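Cedetti Opens Its Snack and Drink Corner to All Three Floors

For release: 13 October 2026

Cedetti, the shared office building on Lumbao Street, is opening its new snack and drink corner to every tenant. The corner began as a small trial on the ground floor in April and has been busy ever since. As of this week, anyone with a building badge can walk in, pick up a bottle of soda and a bag of chips, and be back at their desk before the kettle would have boiled.

The idea is a simple one. Cedetti has 214 people working under its roof, and the nearest store is a long walk in bad weather. A vending machine was considered and dropped early, mostly on account of the noise. What tenants asked for in the spring survey was a plain open shelf where they could see what there was, and that is what they have now!

The shelving comes from Rutum, whose black wire-mesh units clip together from flat panels. An open front makes them quick to fill, and you can tell from across the room which drink is running low. Bottles go on the lower level, grouped by flavor: orange, cola, and the green ones. Packaged snacks go up top. When the top is full, chips may be laid across the bottles, as long as nothing heavy goes with them. Bags should go in last and come out first (a bag of chips does not enjoy having a soda bottle put down on it).

We tried several layouts during the trial. Sorting by size looked tidy for an hour or so and then fell apart, while sorting by color has held up very well. People put things back where the matching caps are without being asked, and restocking has become a job that one person can do over a coffee break. We are really pleased with that.

Supplies come from Jevley, which delivers twice a month. The opening order was 600 items, split between drinks and snacks, and 119 tenants sent in requests before it was placed. Shrimp crackers were the surprise favorite on the list and will be in the next delivery. Sugar-free drinks are coming too, and we would love to hear which ones.

A few house rules, carried over from the trial:

Take what you will eat or drink that day. Larger amounts for meetings can be ordered at the front desk with four days' notice.

Drinks that don't fit inside the shelf can stand beside it. Please keep them clear of the front so that others can reach in.

Empty bottles and cups go in the recycling bins by the stairs. Caps may stay on.

Write requests on the sheet at the front desk and return the pen!

The corner is open whenever the building is. Prices are the same as they were in April and are posted on the wall by the door. Tenants on the second and third floors who would like a shelf of their own should let us know before the end of the year, as we plan to order more units from Rutum if there is enough interest.

Comments (3)

deskbythewindow: So happy about this. Please, please keep the orange soda coming.

third_floor_tea: Yes to a shelf up here! We have a spot next to the copier.

M.: Any chance of nuts or dried fruit?

This site uses cookies to remember your settings. Accept | Manage

Contact: Cedetti front desk, ground floor | © 2026 Cedetti | Back to top
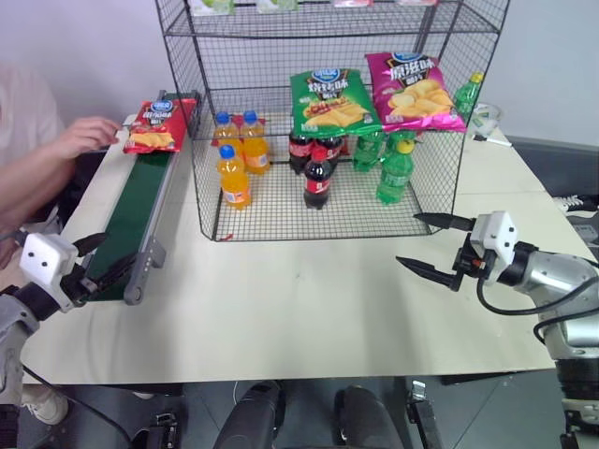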